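Site visit: Harnimen textile care plant, Skodow
July 2020

The plant opens to trade visitors twice a year, in summer and in November. Our interest was water use and linen life, as our own contract with Semau is due for renewal.

Receiving and sorting
Soiled linen arrives in caged trolleys and is weighed at the dock. Sorting is by hand, onto a belt with 9 chutes. Terry and flat goods are kept apart from this point on.

Tunnel line
The plant runs 2 tunnel washers, both supplied by Mets. Rated output for the pair is 727 kg per hour on mixed hotel work. Rinse water is returned to the pre-wash through a lint screen, which is cleaned at each shift change. Staff put fresh water use at about 2 liters per kg when the press is set up correctly. We were not shown meter readings.

Small loads and trials
Wash trials on customer samples are kept off the main line. Front loaders of household size are used for guest garments and shrinkage tests, with swatches measured before and after.
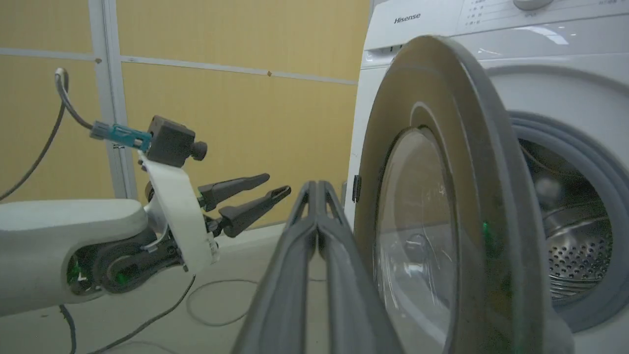
Finishing
Ironer speed was held down for heavy cotton. Folding accuracy on sheets was good; pillowcases were less even, and several were sent back by the inspector. Towels are folded on a separate machine near dispatch.

Open points
Semau is to send the chemical dosing sheet and the reject rate by article.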